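The first thing you notice at the Vinari open day is the smell of coffee, because somebody has had the good sense to put the urn right inside the door. The second is how quiet it is. I had driven out to Clollcombe expecting clanking, and what I got was a low hum and a lot of people in socks and clogs and sensible shoes, leaning over railings and whispering as if they were in church.

Vinari moved into the old Perron shoe warehouse in May with 12 people and, as Marlene Lavoie remembers it, one working heater. There are 23 of them now. Lavoie runs the place and led our tour herself, stopping every few yards to introduce an engineer or apologize for a step.

We spent the longest time at the dish station, and I could happily have stayed longer. My grandmother washed and I dried, all through my childhood, and I've never given a moment's thought to how a hand gets itself around the rim of a plate. Yatziri Medrano has given it most of her year. She told us a plate lying flat is a miserable thing to pick up, with so little edge to get hold of, while a plate standing in a rack brings its own trouble – the neighbors.

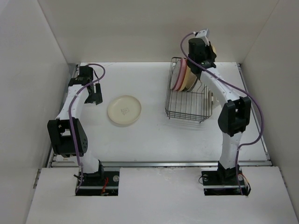
The dish station at Vinari, with one plate on the table and three in the rack.

"People want to see it do a whole sinkful," Medrano said. "I want to see it do one plate, the same way, all afternoon." Her team has logged roughly 600 tries at this one job, and she keeps the bad ones as carefully as the good.

A retired school cook named Francine Fraser, standing next to me with her coat still buttoned, asked what happens with a greasy plate. Medrano laughed and wrote the question down on the back of a Fedex envelope. Greasy plates are planned for spring, along with bowls, which Dindo Calimlim, who looks after the grippers, spoke of with real dread.

I asked Fraser on the way out whether she'd have wanted a pair of those arms in her kitchen. She thought it over all the way to the parking lot. "For the trays," she said. "I'd have kept the plates."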